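Toe the Line

A wry look at the hallway, by Siwan Rosser. 26 Jan 2020

There are households where shoes come off at the door and households where they don't, and then there is mine, where they come off at the door and are next seen under the piano. I have owned three shoe racks in my adult life. The first was a wire thing that bowed in the middle like an old pony. The second was a bench with a lid, and whatever went into it stayed there until we moved. The third has punched metal posts and honey-coloured boards, and it has made me into the sort of person who has views on slippers.

My views are these. A shoe rack is for the shoes you will wear again this week. Boots can go in the porch, party shoes can go to the back of the wardrobe and think about what they did to your feet.

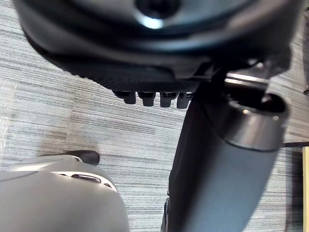

I came to this late, through my neighbour Carys Watkins, who once spent an entire April evening explaining the lower shelf to me. Her rule is that the dull pairs go at the bottom and the nice ones at the top, where visitors can admire them and the dog can't. I had been putting things wherever there was a gap, like parking in Mostyn on market day.

She is also firm about direction. Toes to the back, heels to the front, so that you can drop a slide on the floor and walk straight into it with a cup of tea in each hand. I resisted for a week and then tried it with two cups of tea. I have been unbearable on the subject ever since. 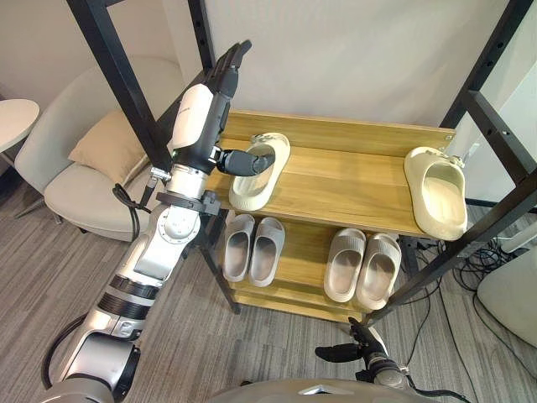 Beige slides on the top tier, black metal and pale boards all round.

The difficulty with slides is that they look tidy from a distance and are nothing of the kind. A lace-up stays where it's put. A chunky slide with one big strap only needs a passing ankle and it has swung round to face the wall, and its partner has gone the other way in sympathy. You can straighten them each evening. I do, and my family has begun leaving the room while it happens.

Then there is the matter of spacing. One school says a pair should sit close, side by side, and the rest of the shelf be left bare, which gives you somewhere to put the post. The other school says spread everything out and make the rack look busy and prosperous. I belong to the first, mainly on account of the post. 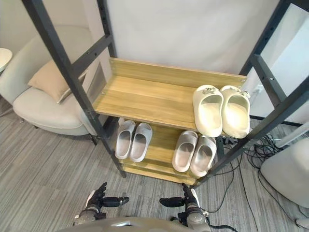

Ieuan Bowen wrote in to say that all of this is nonsense, that he has kept his shoes in a heap for 12 years and has never once been late for anything, and that people who own a back board on a shelf should ask themselves what they are afraid of. I have asked myself. I am afraid of the slipper that goes down behind the shelf and comes out in the spring wearing a coat of fluff.

So the back board stays, and so does the chair. Put a chair near the rack if you possibly can, a proper one with a cushion. Standing on one leg in a hallway is for herons. The chair will fill up with scarves, of course, and you will need to be strict with it, and you will fail by the first cold morning.

As for the top shelf, I am still negotiating. Carys says pairs together, always. My daughter says a slide at each end looks like a pair of bookends, and she has a point, though what they would be holding up is a length of bare wood.
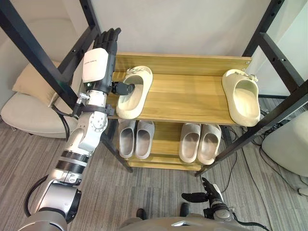

Cream at either end of the top shelf, grey in pairs below.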